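The Year I Stopped Moving House in a Panic

By Poppy Blackburn

I have moved six times since college, and until last September every one of those moves ended the same way: me, on the floor at midnight, eating cereal out of a measuring cup with a serving fork because I couldn't find the bowls or the spoons. I'm a reasonably organized person! I pay my bills on the day they come. But put a roll of packing tape in my hand and something in my brain just goes soft.

So when I found out I'd be leaving my apartment in Risgate for a little rental out in Tovness, I called Edeltraud Holzer, who moved her whole family across an ocean with four suitcases and a trunk and has opinions on the matter. Her first one was that I should stop collecting free boxes from behind the grocery store. They come in eleven shapes, they don't stack, and half of them smell like onions. Buy one size, she told me, maybe two, and put the heavy stuff in the small ones. I'd always done it the other way around (big box, all the books, cry on the stairs).

I bought 20 mediums and 5 smalls and felt like a grown-up for the rest of the afternoon. 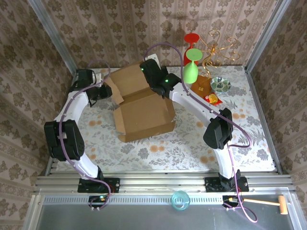

A cardboard box, open and within reach.

Her second opinion was about time. Most of us pack for a move the way we pack for a weekend away, in one big push at the end, and then we wonder why the blender ends up in with the bath mats. Edeltraud wants you to do one box a day, starting as soon as you've signed the lease. One box! You can do that while the pasta boils. You start with the things you hardly touch, so holiday stuff, the fondue set, that shelf of cookbooks you only own for the photos, and you work your way in toward the coffee maker.

I'll admit I cheated. I skipped four days in a row because of a head cold and then did five boxes in one evening with the radio on. It still worked out fine, and I think that's the real beauty of starting early. You can be a little bit lazy in the middle and it doesn't sink you.

The part I dreaded was the glasses. My grandmother left me a set and I have managed to break at least one in every move, which at this point feels like a family curse. I'd been using bubble wrap, loads of it, and it turns out I'd been leaving all the empty space in the box for them to knock around in.

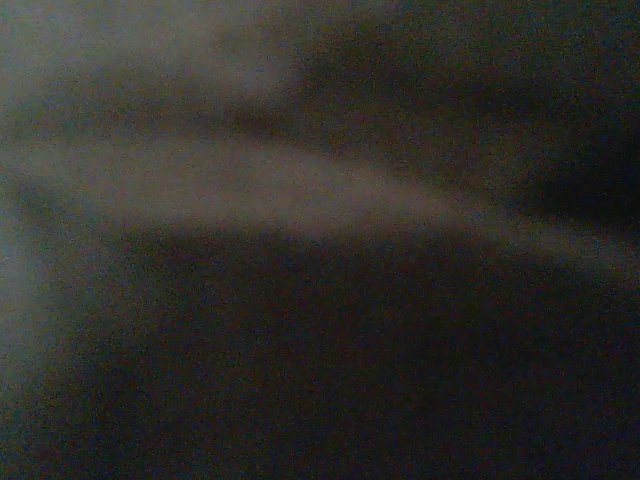 What you want is a snug box. Crumple plain paper in the bottom until it feels like a cushion, wrap each glass on its own, tuck a bit of paper down inside the bowl of it, and stand it upright. Then fill every gap. Pick the box up and give it a gentle tilt, and if anything shifts, open it again and add more paper. Mine took forever and I used up a stack of old copies of the Yeoman, our neighborhood paper, before I noticed newsprint was coming off on my hands. (Wash the glasses at the other end. You'll want to anyway.)

Labels, too. I used to write KITCHEN on everything and call it a day. Now I write the room on two sides and the three most useful things inside, so "kitchen: kettle, mugs, can opener." And there's one box that rides in the car with me, with sheets, a towel, toilet paper, a phone charger, a bowl and a spoon. I am very serious about the bowl and the spoon.

I asked around for other people's rules before I wrote this, and they don't all agree with mine.

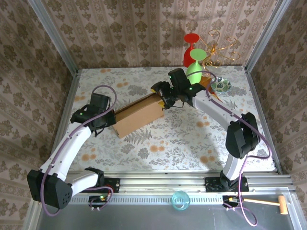
Nigel Tunstall wrote back that upright is fine for tumblers, but he'd never trust it for anything on a long stem. He wants cardboard dividers, the kind you can get from a wine shop if you ask nicely, and he wraps the stem first, thick, so it's as wide as the rest of the glass before the outer paper goes on. He also said I was a fool to carry the box myself when I had friends standing there with empty hands.

He has a point about the friends. Lacey Lambert carried it down for me in the end, very slowly, telling me to quit hovering. I got to Tovness a little after four, made the bed first, and had cereal for dinner out of an actual bowl.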